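From: Ľudovít Jurčo
To: Stendgate residents list
Date: 11/24/23
Subject: Re: Floor finish for the hall

Oton wrote:
> The quote from Raritz came to 2,000 for sanding and three coats
> of oil. Is it worth it, or do we just wash the floor and leave it
> another year? I also don't know how long we'd have to stay off it.

I'd go for the oil, but two coats should do. We had the back room done in September by Rautiainen and they charged 1,208, sanding included. That room is 66 square meters, so you can work out the hall from there.

They asked us to keep shoes off it for 8 days. We put the chairs back a little early and there are two marks near the door – my fault, I didn't have felt pads on the legs.

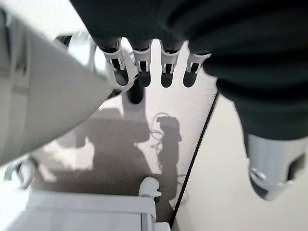
Pale floor, seen between the fingers.

On washing: plain water and a well-wrung mop. The soap we used before left a gray film, and I had to go over the whole room twice to get it off.

If Raritz will price two coats separately, send me the new figure and I'll compare it with ours. I still have half a can of oil if anyone wants to try it on a spare board first.

Ľudovít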